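Speaker notes: Cataloging small objects with a camera
Tatiana Tóth, Skilov collection survey
Talk length 20 minutes, questions after

Slide 1. Title. Introduce the survey. Skilov is a town archive with a store of household objects, most of them donated without paperwork. We photographed 723 of them between March and September.

Slide 2. Scope. Explain what counts as one record. A pair gets one number and two views. A box with a lid gets one number and three views, lid off for the last. Loose parts are recorded with the parent object if the match is certain. If it is doubtful, they get their own number and a cross-reference.

Slide 3. Lighting. Two diffused lamps at 45 degrees, same height, no overhead light. Glass and polished metal need a black card on one side to hold the edge. Lens stays at f/11. Mention that we tested f/16 and lost fine detail on engraved surfaces.

Slide 4. Handling and everyday items. 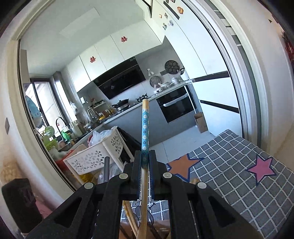 Chopstick with a blue floral sleeve, held upright; glasses and a further pair behind.

Slide 5. Color. One target exposure at the start of each session and another whenever a lamp is moved. White balance is set from the target, never from the backdrop. The gray paper from Trultano drifted between rolls -- show the two swatches side by side and pause here.

Slide 6. File names. Accession number, view number, version. No descriptive words. Descriptions go in the Gikix database, where they can be corrected without breaking links.

Slide 7. Errors. The first batch had 6 duplicate numbers. All came from two people working from separate lists. Fix: one list, signed out per shelf. Reshooting took about six hours.

Slide 8. Access. Small JPEGs online, full TIFFs on request. The Ververidis reading room has a viewing station. Donor names are withheld unless the family agreed in writing.

Slide 9. Contact details. Leave up during questions. If asked about cost, refer to the handout -- page two has the table.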